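The Bell at Vullcombe

Éabha Dunne had wanted to ring the Vullcombe bell since she was nine, and now she was going to do it, in November, in a borrowed coat, with rain coming sideways off the sea!

The bell hung at the top of the lighthouse steps. There were 280 of them and every child in Nendby knew the number, the way they knew their own birthdays. You climbed up, you rang once for each boat that had come home safe that season, and then you came down and everyone ate soup. It was the best night of the year. Better than Christmas, Éabha thought, and she had thought so all her life.

Old Llewellyn had rung it for as long as she could remember. But his knees had given up in the spring, and one evening he had stopped her outside the bakery and said, "You've got good legs. You do it."

She had said yes before he finished the sentence. Then she had gone home and danced around the kitchen until the cat left.

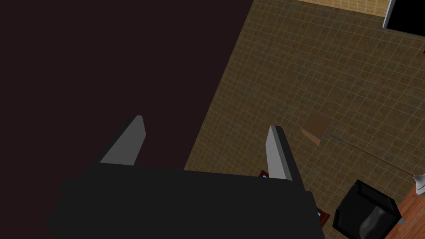
The door at the bottom of the tower stuck, as it always did, and she put her shoulder to it and nearly fell in. It smelled wonderful inside, of salt and lamp oil and old rope. Her flashlight made a wobbly circle on the wall. She started up.

The first part was easy. She hummed. Then the stairs got narrow and the wind found its way in through the slit windows, and she stopped humming and held on to the rail. Halfway up somebody had scratched a name in the stone — FUNDALE, in big crooked letters. That was the boat her grandfather had sailed on. She had never known it was there! She put her hand flat over it and stood a while, grinning in the dark like a fool.

"Are you all right up there?" Llewellyn shouted from below.

"I'm fine! I found the Fundale!"

"Everybody finds the Fundale," he shouted back. "Keep going, the soup's getting cold."

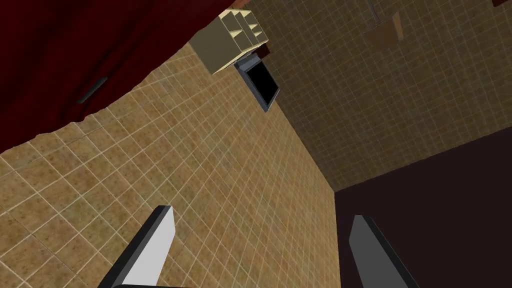 At the Top

The bell was so much bigger than she had expected. From the harbor it looked like something you could hold in your hand, and up close she could have curled up inside it. The rope was as thick as her wrist. Down below, the whole town had come out with lanterns, and the lights were spread all along the sea wall, and beyond them were the boats, rocking on their lines. Twelve boats had gone out. Twelve were in.

She took hold of the rope and pulled, and nothing happened at all.

She pulled again, with her feet braced and her teeth shut tight, and the bell swung out slowly, as if it was thinking it over — and then it rang. Oh, it rang! It went through her boots and her ribs and the back of her head. She heard the cheer come up from the harbor, thin and late, and she laughed out loud and pulled again.

By the seventh her arms were shaking. By the tenth she had lost her hat, which went over the rail and off toward the church. She rang the eleventh with her eyes closed.

Before the last one she stopped to get her breath. Someone down there had started singing, and the others were picking it up, a bit ragged, the men coming in too low as usual. She waited for them to reach the chorus. Then she wrapped both hands around the rope and leaned back with everything she had.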